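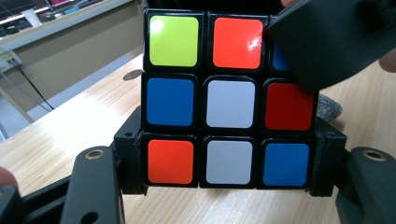
*Prornum*

To the Coso cube list

> Are the stickers on a mixed-up cube worth saving, or do I buy a new set? I have almost 700 spares from Choo and none match.

Save them. Mine has two shades close enough to confuse, an orange and an orange-red, and I still solve it fine. White center, blue beside it.

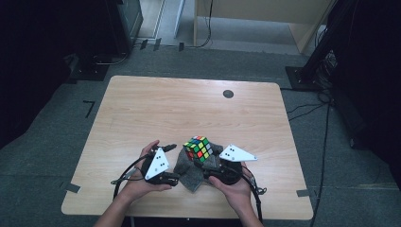
Last changed: September 16, 2026

For the table, I put gray felt under the cube. It's crumpled by now and I don't bother to flatten it. Simura sells felt by the sheet, and 2 sheets will do.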